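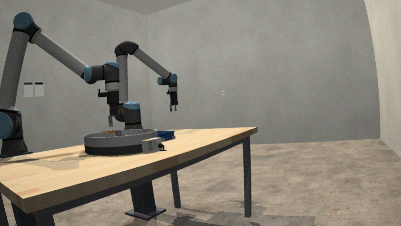 I've been trying to get a decent set of demonstrations together for a two-arm sorting task, and I could do with some advice from people who have been through it. It's all in simulation for the time being, and I'm driving both arms by hand with a pair of old game controllers while everything gets logged. The job is simple enough to say out loud: pick the small items out of the round grey tray and put them in the blue bin next to it. The arm at the back stands just behind the tray and the other one reaches in from the left, so both of them can get at the same items, and that is where my trouble starts. Sometimes I use the left one, sometimes the back one, depending on my mood and which thumb is tired. I have 267 episodes so far and the trained policy dithers dreadfully. It brings both grippers down towards the tray, stops, lifts one, lowers it again, and so on until the time runs out. Do I simply need more episodes (a colleague says 1,000 before I even think of complaining), or have I been recording the wrong sort of thing? I should add that I'm doing this in the evenings, so 1,000 would take me well into September.

Malou Lund
29 April 2020

Home | Topics | Unanswered | Members | Help | Log in

Hello Malou, and welcome! I had the very same dithering on the Bilwood project and it drove me up the wall for weeks, so you have my sympathy. I don't think more episodes will cure it. If you pick the arm by mood, then the learner sees two nearly identical starting positions with two quite different answers, and what it gives you back is something halfway between the two.

What I'd do is write yourself a rule and pin it up next to the screen. Ours was that whichever gripper is nearer to the item takes it, and the other one goes back to its resting pose and stays there until the first has let go over the bin. It feels terribly slow when you're driving, and you will be tempted to start moving the second arm early — please don't, at least for the first batch. Record 100 fresh ones that way, train on those alone, and see how it behaves before you mix any of the old ones back in.

Do keep the old ones, though. I went through mine over a couple of evenings with a pot of tea and found that a fair number followed the rule by accident, and those were perfectly good to use. The ones where I'd paused in mid-air to think I trimmed, as the pauses get learned as well (ask me how I know).

One other thing, which you may already be doing: shuffle where the items lie in the tray at the start of every episode. I left mine more or less where they were and ended up with a policy that was marvellous at one spot and hopeless a finger's width away from it.

Fenna Vandenberghe

more data. always more data. also get a better controller

Ludger Dreßler

I agree with nearly all of what Fenna says, but I'd be a little gentler about the resting pose. With the bin so close to the tray, check that your resting arm isn't parked over the path of the working one. We lost a whole batch on the Udard set to small bumps between the wrists that I hadn't noticed while driving, and they only came to light when I went back through the contact log. It's a dull file to read but it's worth an hour of your time.

You might also look at what your logger stores as the action. Mine was saving where the arm had got to instead of where I had told it to go, and on the gripper that makes a real difference, because the fingers stop when they meet the object and the squeeze never gets recorded. My policy would close on things ever so politely and then drop them on the way to the bin. If yours drops things once the dithering is sorted, start there.

And if you can talk someone into driving the second arm for you, try it for an evening and compare. Jolien Mulder and I did 2 sessions like that and hers were far smoother than mine, I'm sorry to say.

Kgomotso Mabaso

We use cookies to keep you logged in and to remember your settings. By carrying on, you agree to this. Accept | Manage cookies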